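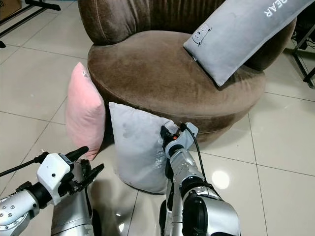
Is the second stage of the Gotska build on track for the December review?
Hardware is complete, and the control software is one work item behind the schedule agreed at the start of the grant.

Progress report, stage two
Prepared for the Pinto Makers Fund
Project: Gotska two-arm household handling platform, Prunis shared workshop

1. Summary
Work this stage covered commissioning of both arms, wrist cabling and the first soft-goods trials. Spending is within the approved amount. One change of scope is requested in section 5.

2. Mechanical
Both arms are mounted and fitted with two-finger grippers. The original Umer shoulder brackets flexed under side load and were replaced with folded aluminium parts made in the workshop. Wrist housings are fixed at both ends. The cable to each housing still runs outside the forearm. Internal routing was costed and deferred, as it would mean stripping both elbows.

3. Control
Teleoperation is stable and is now the normal way of recording a trial. Log storage has been moved off the onboard computer after it filled during a long session. Grip force is set per object class and does not yet adapt during a lift – that is the overdue item.

4. Soft-goods trials
Cushions and pillows were chosen as the first object class. They deform at the grasp point, so a pose estimate taken before contact is of limited use afterwards. The working area is an armchair on a tiled floor, with pillows on the seat and leaning at floor level. A square pillow standing against the front of the chair is taken by an upper corner, where the fabric bunches between the fingers. Plush covers and smooth covers are logged separately.

Trials recorded to date: 1158
Target for the stage: 2151
Glossy tile remains a problem for the head camera. Reflections from the overhead lights are sometimes segmented as objects. A matte floor covering has been priced but not ordered.

5. Budget and variation
Approved for the stage: $4000
Unspent: $110
We ask that the unspent amount be carried over to replacement finger pads. No additional funding is sought.

6. Next period
Adaptive grip force on both arms
Remaining soft-goods trials
Cable strain relief at the wrists – parts on hand
Written labelling guide for trial logs

Workshop access is unchanged, with the bay booked each Thursday evening.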